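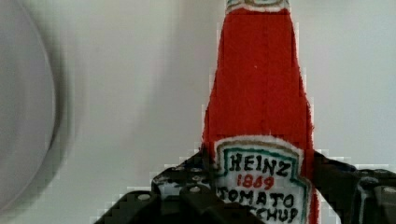 Red ketchup bottle, white band on the neck. Now the thread.

**1/** Monday, August 1, 2022. I want to write about the ceasefire in the Drirarell valley. I read the foreign coverage all weekend and I think most of it looks at the wrong thing.

**2/** The reports talk about the two commanders and who shook hands first. Very few of them mention the town council in Jalosbridge. This council kept the water running and the bakery open through the whole siege.

**3/** For those who are new to this: Jalosbridge is on the river, and the only paved road to Kusuma passes through it. Whoever holds the bridge decides who eats in Kusuma. It was like this also in my grandmother's time.

**4/** The council registered 3,721 displaced people by hand, in school notebooks. I have seen 4 of these notebooks. Name, village, number of children, what medicine they need. The handwriting changes every few pages.

**5/** Now the agreement. It gives the council 3 seats in the interim assembly. The assembly has 100. I have read this paragraph many times, hoping that I misunderstood it.

**6/** My friends on the left abroad ask me which side they should support. I understand the question, but I find it a little lazy. Please first ask who wrote the lists and who repaired the pump.

**7/** Saodah Oei wrote a long essay on this for Kinik. She is more patient with the commanders than I am. Her part about the women's assemblies is very good, and I learned from it things I should have known already.

**8/** I disagree with her on one point. She thinks the elections in November can correct the balance. I do not see how, when the people from the camps must go back to their home villages to vote, and the road is closed after dark.

**9/** Somebody wrote to me that a bad peace is better than a siege. Yes, I agree. My cousins sleep at night now. I can be glad about this and still complain about paragraph five.

**10/** If you write to your representative, please ask about two things: voting inside the camps, and fuel for the water station in Kusuma. Short letters are fine.

**11/** I will translate the full agreement this week, slowly, after work. If you read the language and find a mistake in my version, please correct me in the replies.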